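Letden Shoe Care Kit, 8 piece

Back in stock. Updated Aug 12, 2024

Same kit as last year, new tin. The old tin had a lid that popped off in the mail so we changed it. Everything inside is the same except the small brush, which now has a longer handle (people asked).

For leather and smooth synthetic uppers. Not for suede. Not for nubuck. If you're not sure what you have, try a spot on the tongue first and leave it overnight.

What's in the tin
Cleaner, 4 oz bottle
Conditioner, neutral, screw top jar
Soft brush, for uppers
Stiff brush, for soles only please
Small brush, long handle, for welts and stitching
Sole eraser
Two cotton cloths

How to use it

Laces out if you're doing a full clean. Leave them in for a quick wipe, just loosen them so you can get at the tongue. Knock the dry dirt off first with the soft brush. Do this outside. Don't skip it, grit under a wet cloth will scratch a pale upper and no conditioner is going to fix that.

Put a little cleaner on the cloth, not on the shoe. Small circles. Work from the toe back. One hand inside the shoe to push the leather out from behind, otherwise you are just pressing the creases deeper. 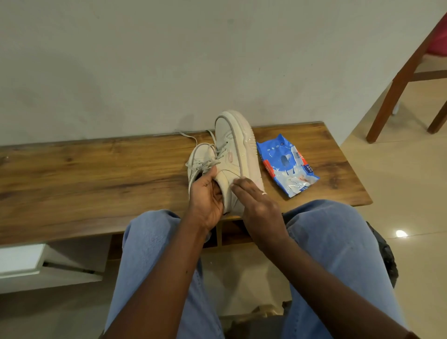 Wipe off with the second cloth, slightly damp. Let it dry at room temperature for 14 hours before the conditioner goes on. Overnight plus breakfast, basically. Not on a radiator, not in the sun, no hair dryer. Stuff with plain paper if the lining got wet. Newspaper ink can come off on light linings so use something blank.

Conditioner: less than you think. A dab the size of a pea does one shoe. Rub in, wait, buff with the dry cloth. Pale leather may look a shade darker right after, it normally comes back as it dries. If it's still dark the next day you used too much, buff again.

Soles: stiff brush and cleaner for the tread. Eraser for the sidewalls, dry, light pressure. Eraser wears down fast on textured rubber, thats normal. It will not fix yellowing. Nothing in this kit fixes yellowing, that's the rubber aging and we'd rather tell you now than do the return.

Laces: wash by hand in warm water with a drop of dish soap. Lay flat to dry.

Storage and shelf life

Keep the caps on tight. Cleaner is good for 14 months after opening. Jar lasts longer but if it smells off, toss it. Don't let the bottle freeze, it separates and shaking doesnt bring it back.

Goes with

Moduvness cedar shoe trees (sold in pairs, check the size chart, they run long)
Cheema suede brush, if you have suede and landed on this page by mistake
Flukton flat laces, white, cream, black. Cream is sold out until November

Shipping and returns

Ships in the tin, in a plain box. The cleaner is a liquid so ground shipping only, no air, sorry Alaska and Hawaii. Unopened kits can come back for a full refund. Opened ones can't unless something leaked or was missing. Send us a photo of the tin and the box label and we'll mail out the part.

Refills for the cleaner and conditioner are on the refills page. Brushes sold separate too, same page, scroll down.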